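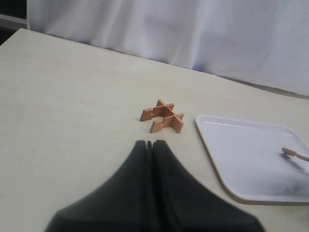 Makers & Machines

The Puzzle Table in Wernville

By Helmi Ahonen
February 16, 2026

When Clem Lowther was asked what his robot can do, he put a wooden puzzle in my hands and told me to take it apart and then build it again. I am a person who repairs her own bicycle, and I needed 42 minutes. He made coffee during this time and did not help me.

The workshop is in the back half of an old print shop in Wernville. It is shared by 40 members, and most of them come for the saws and the sewing machines. Lowther and his friend Yasmine El-Sayed have one corner of it. They named their project Dravis, after the street where they both lived when they met. The purpose is easy to say: a robot that can put together a puzzle of notched wooden sticks, with no person touching the wood after the start.

El-Sayed writes the control software in the evenings, after her work at a water laboratory. Lowther was a piano technician for most of his life. He makes the mechanical parts, and he has a way of listening to a joint while it moves. Twice during my visit he stopped everything because of a sound that I could not hear.

"A piano has the same problem," he told me. "You have a long chain of small parts, and each one is a little bit loose. At the end of the chain somebody expects a clean note."

The first version of the project had no arm. It was a frame with rails, bought from a packaging firm in Stockdale that was closing, and it could only move straight up, down and sideways. It could lift a stick very well. It could not turn one to meet another at an angle, and this puzzle asks for that all the time. They sold the rails in September and began again with an arm and a simple gripper.

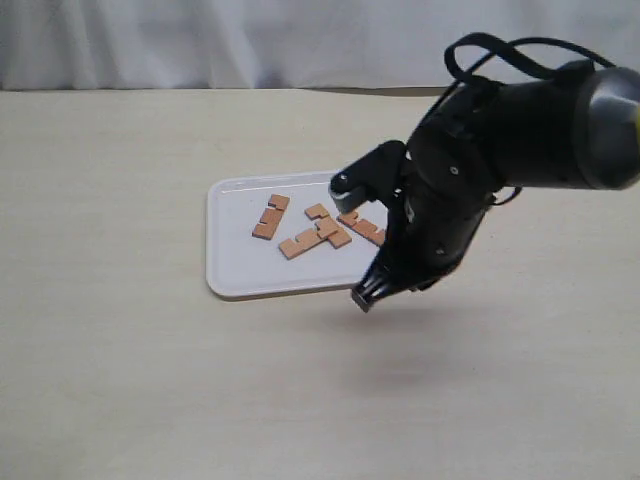

El-Sayed explained to me why picking up is a difficult step, although it looks like the easy one. A flat piece of wood gives the fingers very little to hold. If they come down too high, they close on air. If they come down too low, they press on the surface under the piece and the arm pushes itself out of position. She has written 100 small tests only for this movement, and she runs them again every time Lowther changes a screw. He finds this excessive. She showed me a notebook in which his screws have their own page.

The fingers have been made again many times. The early ones were hard plastic, and they slid on the wood. Callum Sedgwick, a member who repairs shoes, offered pieces of old sole rubber, and for some weeks the robot had a very good grip and left black marks on everything. What they use now came from Cander, a small shop two streets away, where the owner lets them return what does not work.

I asked about money, as one should. Until today they have spent 1,000 dollars between them, if the rails are not counted. They asked me to count the rails in some other article. The workshop gives them the electricity and the corner, and in exchange they teach a soldering class for beginners, which is always full.

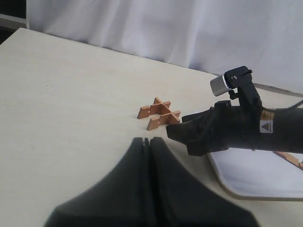
What surprised me most is how little of their time goes into strength or speed. The motors have been good enough from the beginning. The evenings go into the last small distance, when one notch must find another. Consider three slats, with two of them side by side and the third crossing over both at an angle. A child understands this shape at once. For the program it means that two notches must be in the right place at the same moment, and if the first one sits badly, the second cannot be reached. El-Sayed calls it the double door, and she has a drawing of it above her desk with the word "patience" written in Arabic.

They do not agree about what should come next. Lowther wants to cut new pieces with notches that are a little wider, so that the machine can have more success and they can learn from it. El-Sayed says that then it is another puzzle. They have had this discussion so often that Roland Bainbridge, who works at the lathe behind them, can give both sides of it, and he did so for me with different voices.

On the evening of my visit they were trying an approach where the gripper touches the wood very lightly first, moves back, and only then goes in. Lowther compared it with knocking before you enter. Some attempts went well and others ended with a piece on the table lying at a wrong angle, and then El-Sayed typed something and they began once more. There was not much talking. I noticed that I was leaning forward every time the fingers came close.

Before I left, I asked if I could try the wooden puzzle again. I did it in less time, and Lowther wrote the result on the wall beside the door, under the names of the other visitors.

Search articles
Type a word and press Enter

Features > Makers & Machines > The Puzzle Table in Wernville

Features Interviews Workshops Letters Subscribe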